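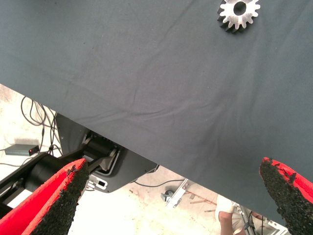

PRESS RELEASE

Grasumico opens remote teaching station for small metal parts in Skodthorpe

SKODTHORPE, October 2026 – Grasumico, a maker of teaching systems for industrial robots, has opened a second station at its Skodthorpe workshop where operators show a robot how to pick up and place gears and other machined parts. The station is called Mikudska and it is offered to outside companies from this month.

At Mikudska the operator moves a hand controller and the robot arm follows the movement. Every run is recorded together with the view from a small camera at the wrist of the arm. The recordings are then used to train the robot for the same task, so that a customer does not need to write a program for each new part.

The first station was started in May and it works with plastic housings and cable clips. Metal gears are more difficult for an operator who works from a distance. A spur gear lying flat gives the fingers only a low edge to hold, and a shiny surface can look very different when the light in the room changes. For this reason the work surface is covered with dark gray cloth, and the inner faces of the gripper fingers have rough black pads.

"When you teach by remote control, you feel nothing in your hand," said Jade Gill, who is responsible for operator training at Grasumico. "You must learn to read the wrist view. Our new operators usually close the fingers too early, and we let them do it. After some days they wait until the gear is well between the pads – then the recordings become good."

A new operator completes 142 practice runs before the recordings are accepted for training. For one part, the company asks for 300 accepted runs, made by at least 4 different operators. Runs in which the part was dropped are kept in a separate set and marked by the person who made them.

The first customer of the new station is Campbell, a gearbox repair company which sends gears in 21 sizes. The aim is to have a robot that sorts them by size before inspection. The recording for Campbell will continue through the winter, and the smallest sizes are planned for last.

Teaching by hand, where the operator holds the arm and leads it directly, stays available at the first station. Companies that wish to send sample parts can ask for a parts form at the Skodthorpe office. Samples should be clean and free of oil.

Press contact: Jade Gill, Grasumico, Skodthorpe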